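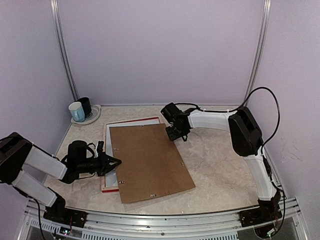
Bollent wanted an answer by the end of the month, and so far we had a table, two arms and 3 pairs of fingers in a drawer.

The job was picture frames. A customer called Savine sold them by post and wanted the backs put on by machine. I had told my boss it would be the easy one of the year. I had said it in September, in the lift, and she had remembered.

We began with the Gondal fingers because they were already paid for. They were narrow and hard and came to a point. The Brumgate pair were broader, with a soft pad, and had arrived on loan with a form to be signed each week. I signed it without reading it. The third pair were our own make and I did not hold out much hope for them.

A backing board is a dull thing to pick up. It lies flat and gives you nothing to get under. A person does it with a fingernail and a bit of bad temper. The arms had neither, so we had to find them an edge, and the edge was never in the same place twice.

I kept a log. Try 1, board slid. Try 2, board slid the other way. My colleague read it over my shoulder and asked if I was going to write that 363 times. In the end that was the number, though I didn't know it then.

She sat at the controller and I stood by the stop button, where I was less use. She had a way of talking to the arms under her breath, mostly to the left one. "Down a bit," she would say. "Down. No, you fool, down." Then she would type the same thing in.

The narrow fingers got under the board more often. The padded ones held it better once it was up. We knew this by the second week and spent the third hoping it would change. I drew a chart for Bollent with two lines on it, and the lines crossed in the middle, and my boss looked at it for a while.

"Which one do I buy?" she said.

"One of each," I said. "A narrow pair on the left to lift, a padded pair on the right to hold."

"That's twice the spares."

"Yes."

She took the chart away with her. I went back down and found my colleague eating a sandwich with her feet on a box. She had set up a fresh run with the board turned well off the square, worse than anything Savine would ever send us.

"Just to see," she said.

I put my hand by the button. She wiped her fingers on her jeans – both hands, quite carefully – and pressed start.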